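3.2 Keeping the simulated cell in working order

A simulated robot is supposed to need no maintenance. Ours has had a good deal. The cell, known in the lab as Plundeck, is a furnished bedroom built in the Prarkato renderer, with one black arm that we drive through the same controller as its metal counterpart at Vestergaard. What follows covers the upkeep, which took up more of February than we had budgeted for.

Every session starts with the marker check. The square marker at the wrist must be readable with the arm fully reached out over the bed, where it is small and the lighting is least kind (Figure 4). We ask for 100 clean readings in a row before any episode is recorded.

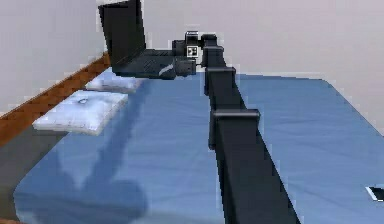 Figure 4. Arm extended over the bed with the laptop at the gripper; the square marker is on the wrist assembly.

The second job is contact. The laptop is modelled as two rigid parts on a hinge, and an early setting of the grip stiffness sent both parts through the ceiling at a speed we did not record. Eyvindur Vídalín lowered the value to 45 in our units, after which the laptop behaved like office equipment. The mattress was given its own friction setting on the same Tuesday and has been left alone ever since.
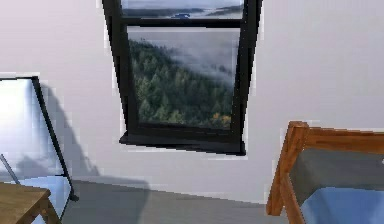 Lighting proved harder to settle. Shadows are computed afresh whenever furniture is moved, and a chair shifted by a hand's width can change what the marker detector makes of the wall. We therefore keep a saved layout, named Zenico, and reload it after every 12 episodes whether or not anything seems amiss. Small errors of placement pile up quietly, and the software is far too polite to mention them.

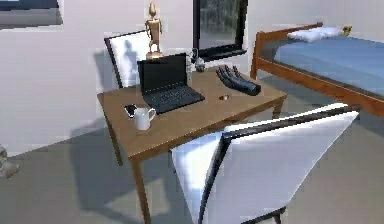 The joint offsets are reset at the same point, with the hand brought down over the desk and its height compared with the stored value. Of the 1186 episodes kept, none was recorded with an offset outside the limit. The discarded ones are held in a separate folder, which is larger than we would like.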